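Etton Office Handbook > Equipment Loans > Section 6: Returning Small Devices

6.1 Packing a device into its box

Each small device on loan is kept in a two-part box, made up of a base with a light-coloured lining and a separate lid. The following steps apply whenever a device is returned to the Tudthorpe store.

1. Clear a space on a flat table large enough for the base, the lid and the device to lie apart from one another.

2. Switch the device off and wipe it with a dry cloth. Do not use spray cleaners.

3. Lift the lid straight up and set the base down with its open side facing upwards.

4. Check that the lining is clean and sits level. Remove any grit or paper before going further. 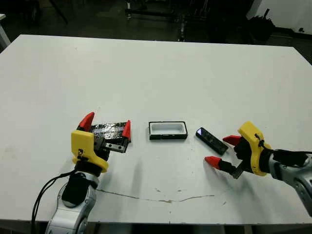
5. Lay the device lengthwise in the base with its buttons uppermost. It should rest without being pressed into place.

6. Lower the lid evenly over the base until the edges meet all the way round.

Note: Lids which have been repaired with tape may fit more tightly than others. Ease them on from one end - do not strike them.

Caution: Take the batteries out of any device that will be stored for more than 30 days. Pack them separately.

6.2 Labelling and storage

Write the loan number on a paper label and fix it to the short side of the base. Boxes may be stacked on the shelf no more than 2 high. A damaged box should be reported to the Hirstead office on extension 2710, and the device kept back until a replacement has been issued.

Etton Equipment Loans, Hirstead | Extension 2710 | Revised 11 Nov 2022 | Back to top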